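Residents > Mudgway Community Gardens > Meetings > Minutes

About Plots Meetings Calendar Contact

MUDGWAY COMMUNITY GARDENS ASSOCIATION
Minutes of the Regular Meeting
Feb 4, 2018

Ruby-Lee Brunton, presiding.

1. Call to Order
The chair called the meeting to order and confirmed that a quorum was present. The agenda was approved with one change: the item on the Pillora Lane fence was moved ahead of plot renewals so that members from that end of the site could leave early.

2. Minutes of the Previous Meeting
The minutes were approved as corrected. The correction concerned the spelling of Takudora Street under the item on parking.

3. Pillora Lane Fence
The chair reported that the lower section of the fence has come away from its posts again and that the gate no longer latches. One bid for the repair has been received from Parby Fencing. Members asked whether the bid covered removal of the old posts. The chair stated that it did not. Following discussion, it was moved and seconded that a revised bid be requested, to include removal of the posts and a new latch. The motion carried.

Until the work is done, members are asked to tie the gate shut with the cord provided when leaving the site.

4. Plot Renewals
Renewal letters have been sent to all 154 plot holders. At the time of the meeting, 20 had not replied. The chair proposed a second letter, with plots to be offered to the waiting list if no answer is received by the end of the month. One member objected that the deadline was too short for plot holders who spend the winter out of state. An amendment to allow two further weeks was accepted, and the motion carried as amended.

The half plots beside the tool shed will be offered as single plots this year. Four applicants on the waiting list have said they would accept a half plot.

5. Water
The supply will remain off until the risk of a hard freeze has passed. Members were reminded that hoses may not be left attached to the shared taps. A request for an additional tap on the Takudora Street side was discussed at length. The question of cost could not be settled without a plan of the existing pipes, and the item was tabled.

6. June Produce Show
The show will be held in June at the usual location. Members agreed to keep the classes used last year, with separate entries for peppers grown under cover and peppers grown outdoors. There was some discussion of whether stems should be trimmed before judging. No rule was adopted, and the matter was left to the judges.

It was agreed that each exhibitor may enter no more than two items per class. Entry forms will be posted on the notice board at the main gate. 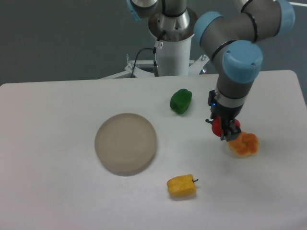 Item 6: Green bell pepper and shallow dish.

7. Compost
Complaints have been received about household trash in the compost bays. It was agreed that new signs would be put up and that the left-hand bay would be closed until it has been cleared. A member offered the use of a trailer.

8. Other Business
A set of keys found near the tool shed may be claimed from the chair. A member asked that the path by the lower plots be graveled before spring. The chair agreed to obtain a price for the next meeting.

9. Adjournment
There being no further business, the meeting was adjourned.

Minutes subject to approval at the next regular meeting.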